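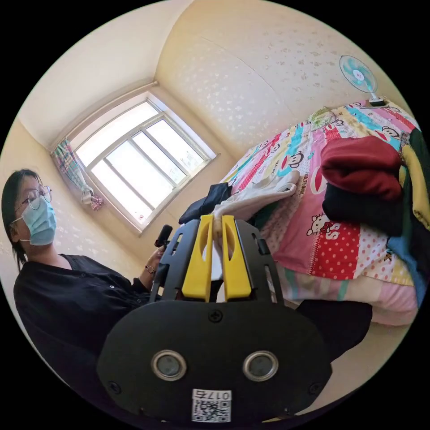

Why would a lab test a gripper by hand before bolting it to an arm? A hand-held unit takes the arm's reach, speed and controller out of the results, leaving only the fingers and the sensors to be judged.

Shalini Lodhi ran the comparison at Wallmont over 212 trials, all of them on laundry. Two finger sets went through the same work: a solid pad from Hustora and a slotted finger from Maurya, with a long oval hole through the middle. The yellow fingers in the photo have that kind of opening, and they are closed on a white cloth above a patterned quilt.

Thin fabric separated the two designs. The solid pad dropped 9 cloths, most of them at the hem - the slotted finger bent around the fold and held. On thick garments the scores were level.

Tegan Hinds, who handles the controller side, is less sure about the arm. Closing force was set at 80 percent for every trial, and she expects that figure to change once a motor sets the approach angle. Arm trials start at Jorkgate in January, with the slotted fingers fitted first.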